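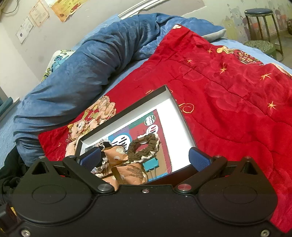

Figure 6.1 View from the wrist camera of a hand-held gripper during a recording in a bedroom. A wrapped packet lies between the open finger pads, inside an open box set on a quilt.

Chapter 6
Collecting Demonstrations by Hand and by Remote Control

6.1 Where the data comes from

Chapter 5 treated a demonstration as a list of pairs: what the robot observed, and what it was told to do next. It took the list as given. This chapter deals with how the list is made. Two methods are covered. In the first, a person carries a gripper through the task and no arm is present. In the second, a person stays at a control station and drives a real arm that does the task. The first is called hand-held demonstration and the second teleoperation. Kinesthetic teaching, where the person pushes the arm itself through the motion, was covered in Section 3.4 and is used here only for comparison.

The choice of method affects everything downstream. It fixes which quantities are measured and which must be estimated, how far the recorded motion can be trusted on the target arm, and where recordings can be made at all. A hand-held gripper can be taken into a bedroom such as the one in Figure 6.1, where a fixed arm would need a stand, a power supply and clearance on all sides.

6.2 The hand-held gripper

A hand-held gripper for data collection has three working parts: a pair of fingers, a mechanism by which the hand opens and closes them, and a camera fixed to the body. The camera moves with the fingers, so the pads stay in nearly the same region of the image while the surroundings move past them. In Figure 6.1 the blue pads stand on either side of the packet, and the black body of the gripper takes up the lower part of the view. A policy trained on such images sees the world from the hand outward. If the same fingers and the same camera mount are then fitted to an arm, the training and test views will be close to each other.

Two signals must be recovered from the recording. The first is the opening width of the fingers, w(t). It can be read from an encoder in the mechanism or computed from the positions of the pads in the image. The second is the pose of the gripper, T(t), which has six degrees of freedom and is normally estimated by tracking fixed features in the background. Patterned surfaces help here. A printed quilt gives the tracker many corners to hold on to, while a plain gray wall gives few. Cloth has a drawback as well: it shifts when the box or the hand presses on it, and features on a surface that moves will pull the estimated pose away from the true one. Section 6.5 describes how such features are rejected.

Force is not measured by the basic device. The person feels the contact through the fingers, but the recording holds only its visible effects. This matters for crinkled wrappers, lace and other light items, which change shape under small loads. A closing command copied directly from w(t) can crush an object that the person held gently.

6.3 Teleoperation

In teleoperation the recorded action is the command sent to the arm. No pose has to be estimated from images, and every motion in the data is one that the arm has already carried out. Joint limits, speed limits and collisions with the arm's own links are respected without further checks.

The cost is time and feel. The operator works through a delay and usually through a flat display. Consider the Comside station used in the exercises at the end of this chapter. Operators new to the station took 77 seconds to move one packet from a box to a tray. The same people took 21 seconds with the hand-held gripper. Practice narrows the gap but does not close it.

6.4 Matching the person to the arm

Let the tracked pose of the gripper be given in a frame fixed at the start of the recording. Before the motion can be replayed, it must be expressed relative to the base of the arm, and each pose must be tested for reach. A person can lean over a bed, turn the wrist and step sideways in one movement. An arm bolted to a table cannot. Recordings with any pose outside the workspace are either cut at that point or dropped.

Latency must be matched as well. The camera image, the width signal and the pose estimate arrive at different times. If the image is late by d milliseconds and this is ignored, the policy learns to act on a view that is d milliseconds old – a small error in free motion, a large one at the moment of grasp.

Example 6.1 Dijkstra and Smits recorded 290 hand-held demonstrations with a Skarari gripper for replay on a Vandenberghe arm. The reach test removed 20 of them. Find the fraction kept, and state which further tests should be run before training.

Solution. The fraction kept is 270/290, or 0.93. The remaining recordings should be tested for joint speed, for self-collision along the full path, and for gaps in tracking. A recording can pass the reach test at every sample and still require the arm to jump between two joint solutions, so the samples must be checked in order and against their neighbors.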